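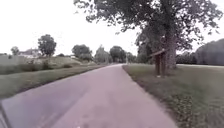

The park path at Duman, with the large tree and wooden sign structure on the right.

Visits > Open Days > Gallery

1 min read

Pilier welcomed visitors to its outdoor robotics open day on Aug 25, 2021. The programme covered the Flidell path-following trials, which use paved routes through open parkland. The test route measures 800 metres, and guests were given a short talk on route planning and on how grass verges without a kerb are mapped. Stomance provided the route survey.

Filed under: Events, Mobile Robots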